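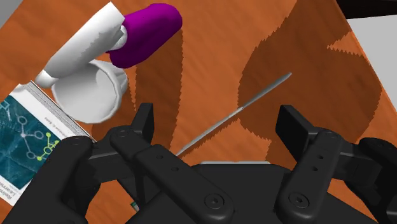

Recording demonstrations by remote control in the simulated tabletop workspace

Applies to: Osik workspace, two-finger gripper, wrist view
Maintained by: Mirta Riquelme, Plovside teaching laboratory

Purpose of this guide

This guide sets out the procedure for recording demonstrations in the Osik simulated workspace by means of a Fernora hand controller. It is intended for students and visiting staff who have completed the induction and hold a workspace account. Users who will be guiding the physical arm by hand should also read the separate safety sheet before entering the arm room.

A demonstration is one complete performance of a task by a person, stored as a sequence of arm positions, gripper openings and camera views. The training software learns only from what has been stored. Hesitations, collisions and detours are stored along with everything else, and users are asked to practise each task until it can be carried out smoothly before they begin to record.

Before you begin

You will need:

A workstation with the Osik workspace installed
A Fernora hand controller, charged and paired
The task card for your session
A chair with a fixed back and an armrest on the side of your working hand

Sit so that your forearm is supported and your wrist is free to turn. Most of the poor recordings returned to users in the past year were made by people standing up, whose hands drifted downwards as they grew tired.

Check that the controller is in relative mode. In this mode the arm follows the movement of your hand from the point at which you press the clutch, and the position of your hand in the room has no effect. Releasing the clutch freezes the arm and allows you to bring your hand back to a comfortable place.

Step 1. Load the scene

Open the workspace, select Tabletop and then choose the layout named on your task card. Cluttered layouts place household objects on a wooden table in no particular order. Bottles and mugs may be lying on their sides, books may lie at an angle, and thin objects such as rods may cross the open part of the table. Do not tidy the layout before recording. The variation is deliberate, and a layout that has been tidied will be rejected by the checking script.

If an object has come to rest inside another object or has fallen off the table, press Reset once. If the fault remains, note the layout name and go on to the next card.

Step 2. Set the views

Two views are available. The side view shows the arm and the table together and should be used for moving across the workspace. The wrist view looks past the gripper towards the table and should be used for the approach and the grasp.

In the wrist view the fingers take up a large part of the lower picture and will hide whatever lies behind them. Before closing the gripper on an object near a finger, switch to the side view and confirm the clearance. A mug beside the left finger can easily be pushed by its outer links while the user is attending to the space between the pads.

Shadows are switched on by default and should be left on. The shadow of the arm can cover a good deal of the table and may have jagged edges. This is a result of the rendering setting and does not indicate a fault. With a little practice the shadow becomes a useful guide to height: as the gripper descends, the shadow of each fingertip draws closer to the fingertip itself.

Step 3. Practise the approach

Thin objects are the most difficult to grasp and are used here as the worked case. The task is to pick up a rod from a cluttered table and lift it clear.

Open the gripper fully. Bring the arm above the rod in the side view, then change to the wrist view. Turn your wrist until the rod runs between the two fingertip pads, with one pad on each side of it. The pads should close across the rod and never along its length. If the rod lies at a slant, turn the gripper to suit the rod. Do not attempt to straighten the rod by nudging it with a finger.

Choose a grasping point near the middle of the rod. A rod held near one end will tilt as it is lifted and may strike its neighbours.

Lower the gripper slowly. Stop when the pads are level with the rod and a small gap remains above the table. The workspace will report contact in the lower corner of the screen if the pads touch the surface. Light contact is permitted, but a sustained press will cause the recording to be marked as failed.

Carry out the whole approach several times without recording. Move on when you are able to complete it with no more than 2 uses of the clutch.

Step 4. Record

Press Record and wait for the tone. Keep your hand still until the tone has finished.

Perform the task at an even speed. Do not pause above the object to think, as the trained arm will learn to pause in the same place. Close the gripper with one steady squeeze of the trigger and hold it. Lift straight up until the height bar turns green, keep still for a moment, and press Stop.

Each recording is limited to 18 seconds. A recording that reaches the limit is discarded without warning.

After each recording the workspace asks you to mark it as Keep, Discard or Unsure. Mark it Unsure if the object slipped but was held in the end, or if another object was touched. Recordings marked Unsure are reviewed by laboratory staff, and no penalty attaches to using the mark.

Step 5. Change the layout and repeat

Load a new layout after every successful recording. Repeated recordings of a single layout add very little, even where each is of good quality. A full set for one task is 300 kept recordings, which is normally divided among several users so that the set does not reflect the habits of a single hand.

The Zamudio set, against which new sets are compared, holds 1,891 recordings across all tasks. Users may replay any of them from the Library menu, and are encouraged to watch several for their own task before the first session.

Common faults

The arm moves in the wrong direction. The controller was paired while facing away from the screen. Release the clutch, point the controller at the screen and hold the Home button until it vibrates.

The rod rolls away as the fingers close. One pad has reached it well before the other. Open the gripper, centre it over the rod and descend again.

The gripper closes but lifts nothing. The pads were too high. Practise the descent in the side view, watching the fingertips and their shadows together.

A neighbouring object moves during the lift. Check whether the outer links of the fingers have caught it. If so, approach with the gripper turned half a circle, which places the opposite finger on that side.

The picture stutters. Close all other programs. Do not lower the rendering quality, as recordings made at different settings cannot be combined.

Ending the session

Select Upload and remain at the workstation until the upload has been confirmed. Return the controller to its charging stand with the trigger facing outwards. Write the task card number, your initials and the number of kept recordings in the session log.

Users who experience discomfort in the wrist or forearm should stop at once and inform the laboratory desk. Sessions may be divided into shorter periods on request.

The workstations will be unavailable for part of August while the workspace software is updated. Uploads left unfinished at that time will need to be recorded again.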